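Karport Two-Arm Cell: Finger Change and Setup Gallery

Posted by Alina Ardeleanu, 9 August 2020

These notes go with the maintenance sheet for the Karport cell, the two-arm unit used for garment handling at Kneath. They cover replacement of the gripper fingers, the zero routine after replacement, and the check at the work surface. The sheet has the torque table and the part numbers, which are not repeated on this page. Anyone who has worked on the older Dratmont cell should read the section on homing before starting, as the order of steps is different.

The fingers are a wear part. The tips round off with use, and a rounded tip slides over a thin hem instead of getting under it. The limit on the sheet is 3 mm of lost length, measured against the setting block. Change both arms at the same service even if only one is past the limit. A new finger on one side and a worn one on the other will pass the zero routine and still give a crooked lift on wide garments.

Before removal

Park both arms from the pendant and wait for the park message. Switch off at the cell isolator and tag it. Support the wrist by hand when the brake is released for access; it drops a short distance. Keep the screws from each housing plate in separate trays. They are the same thread but were fitted with different lengths up to the May service, and mixed sets are still turning up in the spares drawer. A long screw in the short position bottoms out before the plate is tight.

Removal and cleaning

Take off the housing plate first, then the finger clamp. Pull the finger straight out along its axis. Twisting it marks the seat. Lint collects behind the clamp and packs down hard, so use the nylon pick and the vacuum. Compressed air pushes lint into the joint and is not to be used. Wipe the seat with a dry cloth. Do not oil it.

Inspect the cable where it passes the wrist joint. Two cables have been replaced on this cell, both on the left arm, both worn through at the same clip. The clip has been moved one hole outward and the bend is now wider. If the jacket shows any flat shine, replace the cable at this service.

Fitting and homing

Seat the new finger against the block, close the clamp to the first torque value, check length, then close to the second. Refit the plate. Power up with the arms clear of the work surface. Home the right arm first, then the left. On the Dratmont cell this is reversed. Run the open and close cycle 100 times at low speed and record the current reading from the last cycle. Arm 2 has always read slightly higher than arm 1; the accepted difference is on the sheet.

Surface check

The check is done over upholstery and not over the steel bench. A hard bench hides a height error by stopping the tip. On fabric the tip sinks, and the error shows up in the jog readout. Use a thick folded garment with a trimmed edge for the trial lift.

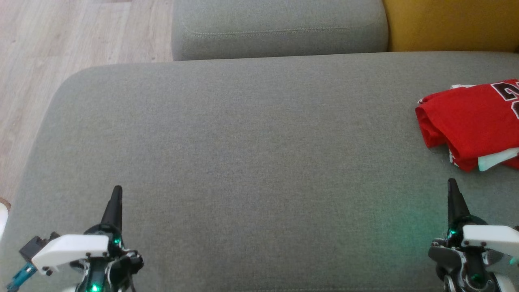
Head view over the gray seat cushion. Fingers upright at left and right, green indicators lit on both grippers, red garment folded on the right side.

Log entries

Record finger length, cycle current and the result of the trial lift under job code 57 in Jullano. Enter left and right as separate lines. If the trial lift is repeated after an adjustment, log both attempts with the offset used for each. Old fingers go in the marked bin by the parts cabinet for measurement and are not to be refitted.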